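3.2 Small padlocks and their keys

The second group of objects is the padlocks. We took these on after the drawer survey because they kept coming up: sheds, lockers, gas meter boxes, a bicycle store, one biscuit tin. Cheap locks mostly, brass or brass coloured, with a flat key. Of the 549 items logged in the household and workshop lists, 36 were padlocks with at least one key that fitted. Locks with no key were left out, also combination locks (see 3.4).

Handling a lock this size is awkward. The body is short, the key sits at one end and the shackle at the other, so whatever holds it has to leave both ends clear. Our participants mostly did this without thinking. Body in the weaker hand, key in the stronger, turn, then a shift of the thumb to let the shackle come up. Older participants more often laid the lock on a table first. Two of them used a cloth. We did not ask why at the time and should have.

Surface wear was scored by Sorcha Mulligan and Guilan Fang seperately, then compared. Scale of 0 to 4, where 0 is as sold and 4 is a body so dull that any stamping can't be read by touch or eye. Disagreements were small and nearly all at the 2/3 boundary, where tarnish has begun to go greenish but the edges are still sharp. Those were settled by looking again in daylight. Lamp light made everything look a grade better. 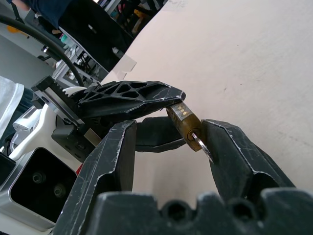
Key position matters more than we first thought. A key left in the keyhole changes the shape of the whole object: longer, lopsided, with a flat piece sticking out that catches on things. In the first round (Brokton list) locks were stored with keys in. In the second (Eninum list) keys were tied on with string. Tied keys were lost less but got tangled, and the time to open went up. Honeylyn Bañez retimed the Eninum set with the string cut off and the gap mostly closed, so we put it down to the string and not the locks.

Opening was counted as done when the shackle came free of the body. Not when the key turned. A good number of the worn locks will turn and then stick, and in an early draft of the protocol these were being marked as opened by one scorer and not by the other. The January sheets have been corrected for this. Total attempts after correction, 3,580, across all padlocks and both lists.

Failures fell in three lots. Key not fully home was by far the commonest, and nearly always fixed by pushing and trying again. Next, key in upside down, mainly with the flat keys that have cuts on one side only. Last, lock turning in the hand together with the key, so that nothing inside moved. This was worst with the smallest bodies, where there is hardly any flat left to hold once the fingers are clear of the keyhole. Grease made it worse again. We wiped all locks between sessions from then on, dry cloth, no solvent.

No oil was used on any lock. Aidan Ó Néill argued for a drop of graphite on the stiffest ones and he may well be right for ordinary use, but it would of changed the wear scores part way through. Three stiff locks were kept in as they were. A fourth seized with the key in it and was withdrawn, its earlier attempts are still in the total.

Spare keys were labelled with the lock number and kept in envelopes by Siobhán Daly. Spares cut on the high street behaved differently from originals in a few cases, tighter going in, so only originals are reported below where an original existed. The timings by wear grade follow in 3.3.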